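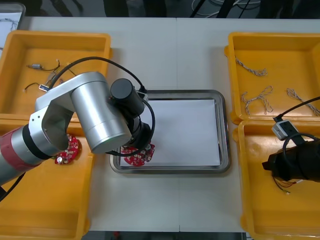
A stainless steel tray lined with white paper, with a yellow bin near each corner of the table.

The Repair Discount That Isn't

August 19, 2022

Every appliance maker now wants credit for letting you fix what you bought. Bakker put a repair pledge on its boxes in February. Risness followed with a parts store. I have spent the summer reading the fine print, and I remain unimpressed.

Take the Bakker countertop dishwasher, which sells for $349. The control board is listed in the parts store. So is the pump. Order both and you have spent most of the price of a new machine, before shipping, and the warranty ends the moment you lift the panel.

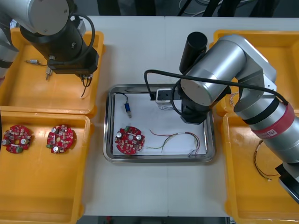
Thin wires with white-tipped ends, dangling above a work table.

The town of Vutunville tried something better, or said it did. Its Dralalgate depot took in 3,854 broken household items last year and lists 3,399 of them as "diverted." Diverted to what? The report runs 74 pages and never says. A toaster that goes to a scrap dealer counts the same as one that goes back to somebody's kitchen.
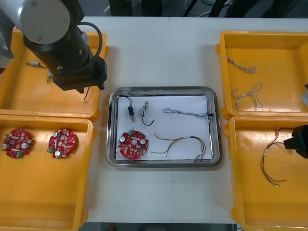
Small parts and a gray twisted wire bundle on white paper.

I asked for the number of items that went home working. The reply thanked me for my interest. 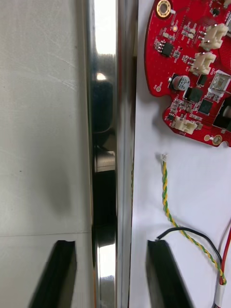 Price is where these pledges fall apart. A store can stock every part and still sell them only in bundles, so that one tired component costs you a whole assembly. A capacitor like the little cylinder marked 470 and 25v on the red board shown here is a separate part, but Risness will sell you only the complete board – and only with a model number printed on a sticker inside the sealed case. I'd trade the pledge on the box for a plain price list.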